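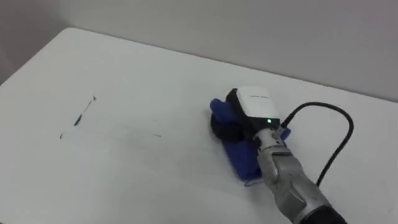 3.2 Writing on the desk as a study habit

Students at the Purnia site took to drafting on their desks with real joy. Ojeda and Economou had expected short sums and doodles, and what they got was whole essay outlines, arrows and all! Across 9 sessions, writers who planned on the tabletop crossed out more and started over sooner than those who planned on paper. Peñalver's interviews point the same way: a mark that can be wiped off feels cheap, so people take chances with it. We find this a wonderful result for teachers of first drafts. The furniture was kept plain throughout (Figure 2).

Figure 2. White desk with a folded blue cloth on top.

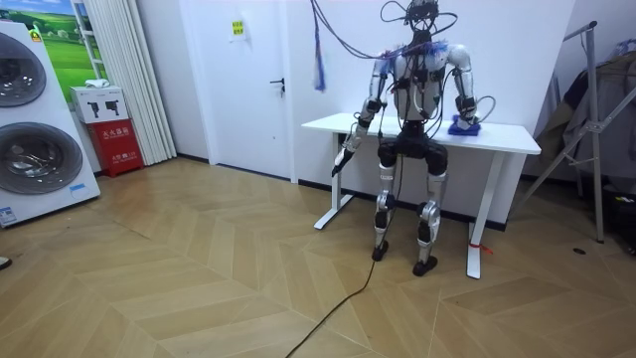 3.3 Paper drafts

The Humphreys group wrote on loose sheets for 40 minutes and kept every page.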